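Community | 2 min read

Ferkbridge swap shelf gets a bigger home after a busy first winter

FERKBRIDGE – What began as a couple of planks outside the old bakery on Skimden Road has grown into something rather bigger, and from this month the town's swap shelf will have a room of its own inside the former Sekton shoe shop, with heating, a proper door and (at long last!) somewhere to sit down.

The shelf works the way it always has. You bring what you no longer need, you take what you like, and there is no money and no list to sign. 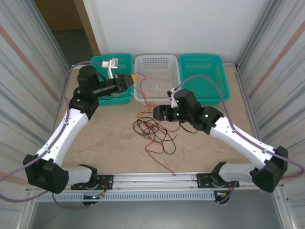
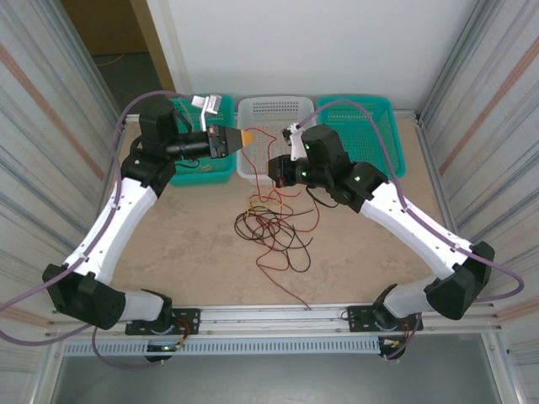
Plastic baskets lined up at the far side of the table.

Upendo Swai, who put up the first planks after clearing out her mother's kitchen, said she had expected to find homes for a few saucepans and then take the whole thing down again before the snow came.

"I thought I'd be left with a box of jar lids and that would be the end of it," she said. "Then one morning I went by and there was a bread machine, a stack of children's books and a lovely winter coat, and by lunchtime the coat was gone and someone had left a sewing kit in its place. I went home and told my sister we were going to need more planks."

By her own count, about 2,000 items changed hands over the winter, with jigsaw puzzles and baking pans the steady favorites. A repair evening in February drew 34 people, a few of whom stayed well past closing to finish a stubborn toaster and the last of the lemon cake.

The new room was offered at a low rent by the Mwaipopo family, who own the building, and neighbors chipped in $400 toward paint and shelving. Swai hopes to add a corner for garden tools in time for spring planting, along with a rack for school clothes, which parents have been asking for since the fall.

The room will be open from 10 a.m. to 4 p.m. Large furniture, mattresses and car seats can't be accepted, but a card pinned by the door is there for anyone who wants to offer them to a neighbor directly.

Filed under: Around Town, Reuse & Repair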